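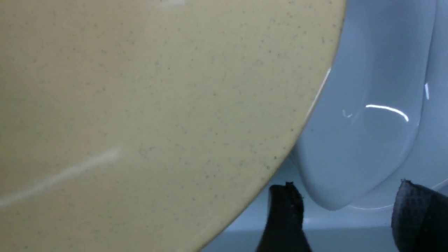
Re: [otby-supporters] Gape to Kiltovano, done deal?

I have now read the club statement twice and I still can't tell whether we've sold our captain or lent her out to get some air. "Mutually agreed pathway" is a phrase I'd expect from a garden center. Terms weren't disclosed, so naturally my brother-in-law has disclosed them to everyone he knows. My own view of the squad is that Mared Gape was the plate and the rest of them were the speckles, and a plate of that sort, beige and dotted all over with tiny dark flecks, doesn't hold much dinner once you take the plate away. I'll admit the comparison came to me over breakfast.

On 7/9/23 Rhydian Humphreys wrote:
> Calm down, all of you. She's 33, she's had two knee
> operations, and Kiltovano are paying real money. Meredith
> has been ready for a year. Sell high, thank her nicely,
> move on. Also, who has my flask from the Ladska game?

Rhydian, she played every minute of the last 14 matches on those knees. Nerys Meredith is a fine young player and I like her a lot, but she has started 4 league games, and in one of those she was sent off before I'd found my seat. "Ready for a year" is also what we said about the new stand.

What bothers me is the timing. If you're going to sell the one person who talks to the back line, you do it in May, when there's a summer to find another. You don't do it with pre-season underway and a manager who told us in print that nobody was leaving. Imad Najjar was at the open training session and says the defenders were mostly pointing at each other.

And yes, I know the money matters. We drew 601 for the last home game and a fair few of those had come in out of the rain. But I would like to hear what it's being spent on, and if the answer is another winger I will be writing a letter.

We play Kiltovano away in October. She'll score, she'll refuse to celebrate, and I'll clap like an idiot.

I don't have your flask. Try Mathias, he drove.

Declan Inskip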